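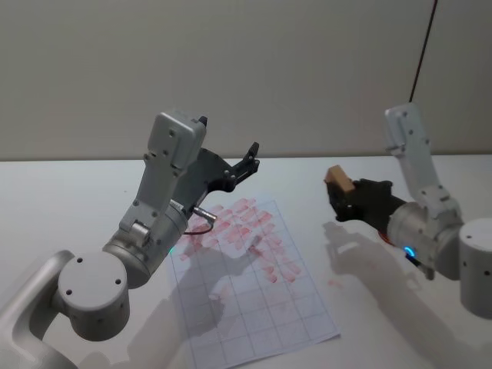
The Quiet Tyranny of Grid Paper

July issue
By our stationery correspondent

I own a white table. I bought it during a period when I believed a white table would make me the kind of person who owned a white table, and it has spent the years since reporting every coffee ring to the authorities. Lately it has a new job, as the place where I lay out a single sheet of grid paper and try to put things on it straight.

Grid paper is having a moment, if you ask the people who sell it. Plerell makes a pad of 90 sheets that costs more than my first bicycle. Pridis offers the same idea with fainter lines, for customers who want to be judged more gently. I have tried both, along with a roll from Zwane that arrived curled like a sleeping cat and stayed that way for 8 days under the dictionary.

Getting it to lie flat is most of the battle. Do not tape the corners, whatever the leaflet says. Tape lifts the surface when you pull it off, and then you have a sheet with four little bald spots and a grudge. Roll it backward once, gently, and leave it under something heavy overnight.

Then there is the matter of squaring it to the table. A plain sheet can sit at a slight angle and look relaxed. Do that with a grid and it looks like a bookkeeping error. I have gotten up from dinner to fix one.

A white top and a pale wall behind it leave the eye very little to chew on, which suits paper nicely. You do start noticing shadows, though, soft gray ones that drift over the surface, and the seam where two wall panels meet.

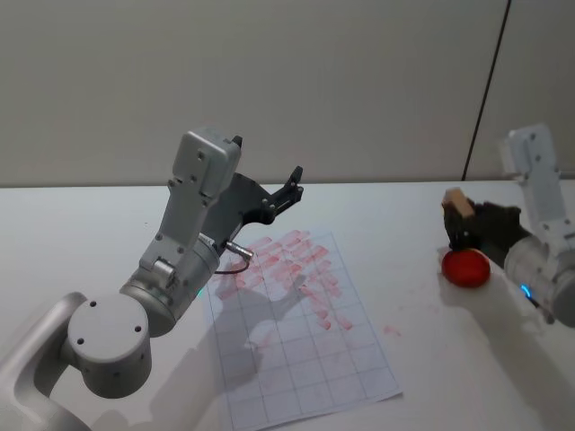

What the squares are for

Officially, planning. Kitchens, quilts, vegetable beds, the seating at a wedding where two of the aunts aren't speaking. I once drew my whole apartment at one square to the foot and learned that my couch could not possibly have come through the door.

Unofficially, the squares are for putting small objects on and feeling organized. A key goes here, an eraser there. Move the eraser over two squares and you've had a productive morning.

Juvance, which sells a reusable mat printed with 700 squares, has the sense to make it washable. I wanted to dislike it. It stays flat from the first minute, it forgives coffee, and it has none of the pleasure of a fresh sheet. Mine lives in a drawer, under the Zwane roll, which has started to curl again.

Last updated Friday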